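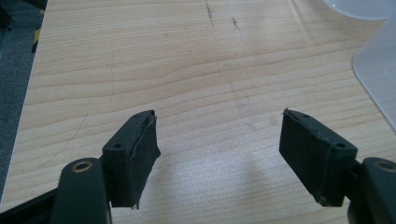
Table, wood grain running crosswise.

Home | Archive | Threads | Log in
Filed under: Commuting, Grumbles

Paweena Thammasiri wrote:
> Does the Ondell ferry still take paper passes?

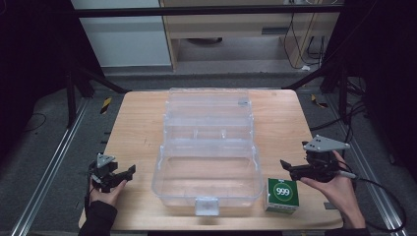 Clear box, lid open, with the green and white 999 box.

It does, if you enjoy being sighed at. I bought mine in June and have been sighed at ever since. 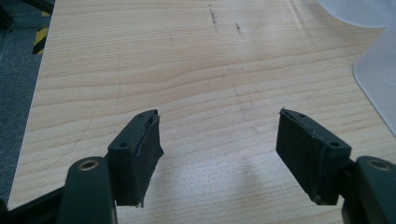
The tabletop again.

The Boltport boat takes them too, but it leaves when it feels like it.

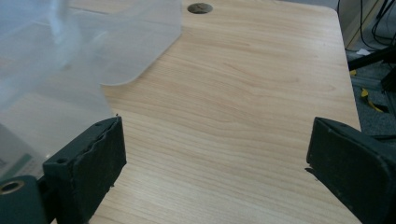
Bring a book. A long one.

Sipho

We use cookies. Accept / Settings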